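건물유지관리 실무 6주차 강의노트 (화요일반)
주제: 결로와 곰팡이, 겨울철 실내 습기

지난주 외벽 균열에 이어서. 오늘은 안쪽에서 생기는 물 얘기. 진도 밀려서 빨리 갑니다.

1. 결로가 생기는 조건
- 표면온도가 노점온도보다 낮으면 생김. 이게 전부
- 흔한 자리: 창틀 하부, 외벽 모서리, 붙박이장 뒤, 욕실 천장
- 열교(thermal bridge). 콘크리트 슬래브가 외벽 뚫고 나가는 곳 꼭 볼것
- 누수랑 헷갈림. 비 온 뒤 심해지면 누수 쪽, 추운 날 아침에 심하면 결로 쪽 의심. 단정은 금물

2. 측정
- 온습도계, 표면온도계, 함수율계. 세 가지 다 쓸 것
- 상대습도 57%, 실온 20도면 노점은 11도대. 벽 표면이 그 밑이면 맺힘
- 한 번 재고 끝내지 말기. 아침, 낮, 밤 하루 3회
- 함수율계는 석고보드용 / 목재용 눈금 다름. 작년에 이거 틀린 조 많았음

3. 사례: Grastcombe 연립주택
- 북측 침실 모서리에 검은 곰팡이. 입주자는 윗집 누수라고 주장
- Blair Menzies 조사보고서 (배포자료 뒷장). 배관 압력시험 이상 없음, 모서리 단열재 누락
- 락스로 닦고 도배만 새로 → 다음 겨울에 재발. 원인 그대로니까 당연함
- 보수: 젖은 석고보드 철거, 건조, 단열 보강, 마감 순서. 건조 건너뛰면 안됌

4. 환기와 생활습기
- 요리, 샤워, 실내 빨래건조. 4인 가구면 하루에 꽤 나옴
- 욕실 팬은 샤워 끝나고도 계속 돌릴 것
- 가구는 외벽에서 띄우기
- 제습기는 보조수단. 단열 문제를 못 고침
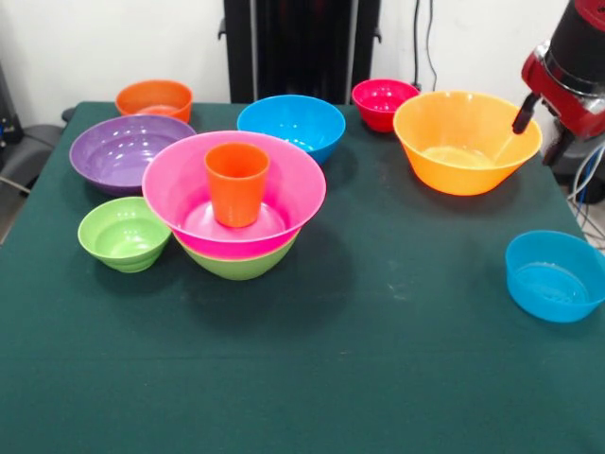

5. 과제
- Drestimska 현장 도면 보고 열교 예상 지점 표시, 이유 한 줄씩
- 보수 순서표 작성. 공사비는 빼고
- A4 두 장 이내, 다음 시간 시작 전 제출. 질문은 조교 Jasmina Spahić에게

다음주: 지하층 방수. 교재 해당 장 미리 읽어오세요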